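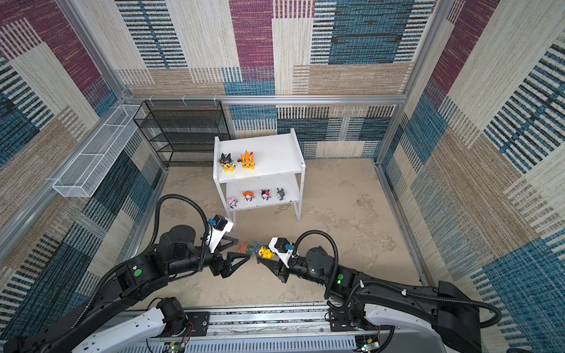
Workshop tips: recording shelf-tidying runs

Tie the cable conduit before you start. A loose loop will snag on the shelf legs by the second run.

Change how the figurines lie on the floor between runs. We kept 166 runs out of the first 375 at Trallmont, mostly for lack of variety.

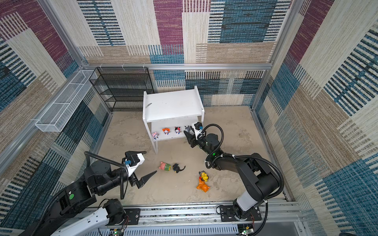 Let one arm back off before the other goes in. Save the failed grabs in their own folder, and wipe the wrist lenses every Tuesday.

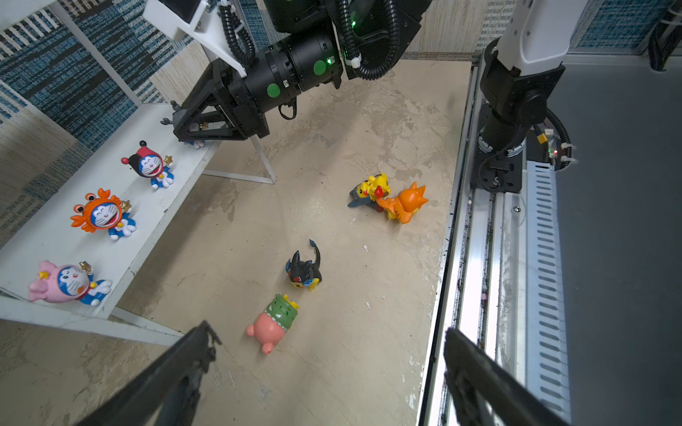 Wrist view, with figurines on the shelf and floor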